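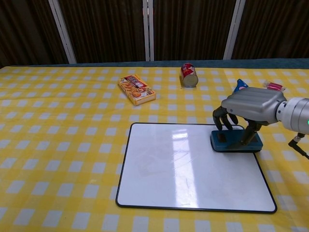 Roltia, 11/28/22

3.2 Table coverings and reading comfort

Figure 1. Table with the yellow-and-white checkered cloth and a white dry-erase board lying flat.

The second part of the study looked at whether a patterned table covering makes short reading tasks more tiring. Earlier work on striped and checked surfaces has mostly dealt with walls and floors, and the tables people eat and work at have had less attention.

We recruited 75 adults through the Asfaw community center in September. Each person read two printed passages, one at a table with a checkered cloth (Figure 1) and one at a table with a plain cream cloth. The order was switched for half of the group. Sessions took about 14 minutes, including a break between passages. After each passage the reader filled in the Murus comfort form, which asks about eye strain, glare and how easy it was to keep one's place on the page.

Reading speed did not differ between the two cloths. Comfort scores were slightly lower with the checks, mainly on the item about keeping one's place. Readers who wore bifocals gave the lowest scores - a group too small to test separately.

We did not vary the size of the checks or the color contrast. Lighting was held constant, so the results may not carry over to rooms with strong daylight. Section 3.3 repeats the comparison with larger type.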